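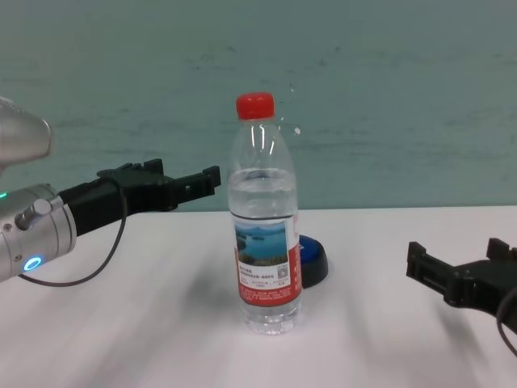 Two parallel-jaw grippers at the Fondeda test bench, with a capped water bottle between them.

Fondeda has begun comparing two sets of gripper fingers on its two-armed test bench, using the kind of goods its customers ask about most. The automation firm said the work started in January 2025 and will help it decide which fingers to fit to the packing cells it builds for small food and drink businesses.

The two sets come from Gultance and Jadoon. Both bolt to the same black gripper body, so a changeover is a matter of a few screws and a new zero position. Each set will be put through 600 picks, split evenly between the left and right arms.

Čestmír Matoušek, who runs the bench, said clear plastic bottles were chosen early on as they cause trouble in two ways. The walls give when they are squeezed, and the wrist cameras have a hard time judging where the plastic ends and the background begins. 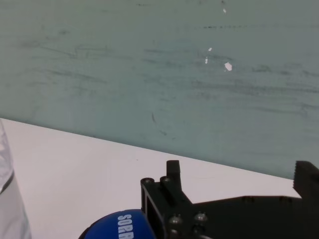 The wrist cameras are being tested along with the fingers. One is mounted close to each gripper and looks out past the fingertips, which gives the controller a good view of the last few centimetres of travel but very little of the rest of the table. A wider camera at chest height fills in what the wrist views miss.

A pick is scored as good if the object is lifted, held for five seconds and put back upright. Drops, tips and crushed bottles are logged separately. Operators can also mark a pick as doubtful, and those are reviewed later from the recordings.

By the end of the second week the Gultance set had finished 448 picks. The Jadoon set was further behind after a cable on the right arm had to be rerouted – it had been catching when the wrist turned past its usual range. Fondeda did not release success rates for either set and said it would wait until both had done the full number.

The controller, a Kuvar unit, is the same for all of the runs. Grip force is set at one of four levels, and the operator is not told which one is in use.
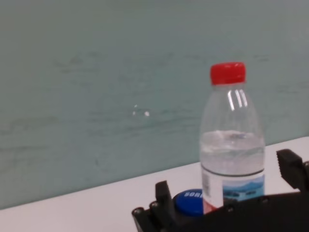 Matoušek said he would be wary of reading too much into the bottle results, as a firm grip on a full bottle can be far too much for the same bottle once it is half empty. He would like to see the force adjusted during the lift and hopes to try that before the bench is needed for other work.

Cartons and soft pouches are next on the list. Fondeda expects to publish its figures in March, along with the settings used for each run.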